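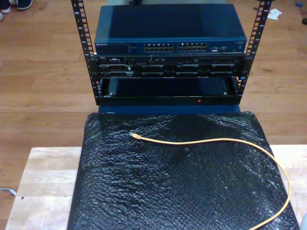
*Small open rack, switch at the top.*

## Labeling network cables

Write the same number on both ends of each cable, 2 inches from the plug. In our Lullville office we use Skekix tape, and it stays readable for over five years. 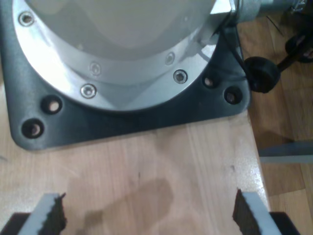
**Which end do I label first?**
The switch end, before you plug it in.

Keep a list with the port, the room and the month of the last change. Our list has 29 lines and fits on one page.

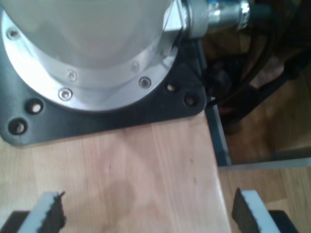 *Hex socket screws in a metal ring.*

Print the list again after each change.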